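Clarau and Uvau Wildlife Watch
Minutes of the April meeting, upstairs room, 7.30 pm

We use cookies to remember your settings and to see how the site is used. By carrying on you agree to this. Accept / Manage choices

Apologies: taken as read.

1. Minutes of the last meeting
Agreed, with one change. The sentence saying that the hedgehog and the tabby at the Clarau allotments "have become friends" now says that they "have been filmed at the same dish". The member who wrote the original sentence wished it noted that she still thinks they are friends.

2. The badger and fox clip
The clip from the Volmont orchard has now been watched 3,641 times on our page, well beyond anything else we have put up. It shows a young fox lying down within a few feet of a feeding badger and staying there until the clip ends. Most of the comments call it a bond.

The meeting was not persuaded. The clip is short and starts with the fox already lying down, so we do not know how it arrived or whether the badger had noticed it. Badgers see poorly and this one had its head in a heap of windfalls. It was also pointed out that foxes hang about near badgers for the scraps, and that we have older footage from the same tree in which a badger sees a fox off with some force. That footage has had very few viewers.

One member asked what harm there was in people enjoying it. The answer given was that two households in Uvau have since started putting out food for both animals together, hoping for a repeat, and one of them has asked us which biscuits to buy.

Agreed: the caption to be changed to "Fox resting near a feeding badger, Volmont orchard". The older clip to be posted underneath. The reply to the Uvau household to advise against feeding the two side by side, and to leave out the remark about biscuits in the first draft.

3. Van Rooij feeding stations
Van Rooij has offered us 10 feeding stations at a reduced price, on the strength of a leaflet claiming that they "encourage peaceful mixing between species". We asked in February what this was based on and were sent the leaflet again.

Members who had tried one reported that it was solid and easy to clean, and that the jackdaws had it to themselves by the second morning. Nobody present could report any mixing, peaceful or otherwise. There was some feeling that a reduced price is still a price, and that the old trays work.

Agreed: to buy none for now. If Van Rooij will lend us one for the summer we will put it in at Clarau and write down what comes.

4. The clip count
The sorting of the winter clips is finished. There are 327 with at least one animal in them, after taking out the grass, the rain and the same carrier bag on several nights. In only 2 were different species plainly close together and plainly aware of each other, and in both of those one animal left quickly.

It was suggested that this ought to go on the page. Others thought it would be dull reading. The chair's view was that dull reading would make a change – and that people who send us stories about a gull minding somebody's kittens might find it useful. Put to a show of hands and carried, though not warmly.

The gull story itself was held over. We have a letter but no film, and the letter describes something the writer heard from a neighbour.

5. Any other business
The Uvau pond path is shut again. No reopening date has been given, and the last one passed without comment.

A request for a talk on "animal friendships" has come from the Volmont library. Agreed to accept if the title can be "Animals at close quarters". If the library prefers its own title, somebody else can give the talk.

Next meeting in the same room at the same time. Members bringing clips should please bring the whole clip, including the dull part before anything happens. 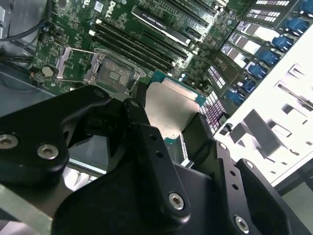
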